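Review: The Mastport Kitchen Assistance Arm, Open Day at the Trosgate Center

The Trosgate Center for Independent Living opened its demonstration kitchen to member organizations in August. This review covers the morning session, which was given over to the Mastport arm, a single-arm system offered for lease to assisted living providers. Our office attended with 2 questions in mind: whether the arm can work in a kitchen of normal size, and whether staff without technical training could run it.

The program was well kept to. Visitors were taken through in small groups, and each group saw the arm open cupboards, put light items away and return to rest. The presenter, from the Fullwood office, gave the opening speed as a setting of 68 on a scale of 100 and lowered it on request. At the lower setting the movements were easy to follow and, in our view, more suitable for a shared home.

Noise was modest. Conversation at normal volume was possible throughout. The emergency stop was shown to every group — a point other exhibitors might copy — and the printed guide, at 114 pages, is clear but far too long for care staff. A short version has been promised.

Our main reservation concerns space. The arm needs a clear area in front of the cabinets, and an open door takes up part of it. Providers with narrow kitchens should ask for a site visit before signing a lease. We also found the cost of the yearly service agreement hard to establish, and the sales desk could not supply it in writing.

The upper cabinets were the most useful part of the session, as these are the ones many residents can no longer reach.

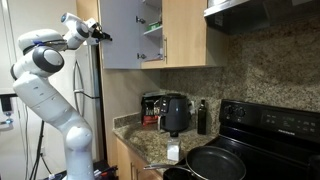 Dionysis Tsakiris asked that this review also mention training, which in his opinion was passed over too quickly. He would want two members of staff trained at each site before any lease begins, and the cost of that stated in the offer.

We support the request and have forwarded it to Mastport. The arm is recommended for trial use in larger kitchens, subject to written service terms.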